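## 4. Setting up the Donby hydrophone

*Revised 4/12/26*

The Donby listens for whales, seals and anything else with something to say underwater. It will also record your boat, your cooler and your opinions, so read this section before you lower it.

1. Turn off the engine and the depth sounder. Gray whales are patient, but they can't out-shout a diesel.
2. Push the cable into the Vander recorder until it clicks. If it doesn't click, it isn't in.
3. Set the gain to 23. Higher settings give you more ocean, most of it snapping shrimp.
4. Lower the hydrophone 8 meters, hand over hand. Tie off the cable *before* you do this.

**Caution:** Never lower the hydrophone within 1,000 feet of a whale. If one comes to you, leave the gear where it is and keep the propeller still.

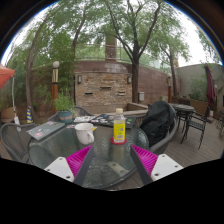

**Why do I hear a steady thumping and no animals?**

The cable is slapping the hull. Clip the foam float to it 3 feet from the side of the boat and listen again.

5. Record for at least ten minutes. Seals keep their own schedule, and August is mostly silence with some grunting.
6. Say the location out loud at the end of each file — "Betancur Point, north side" is plenty. You will not remember it later.

**Note:** The recorder holds 3,000 short clips. It deletes the oldest first without asking, and it has no feelings about your only humpback.

7. Rinse everything in fresh water and dry the plug before closing the Gastero case. For storage, see Section 5.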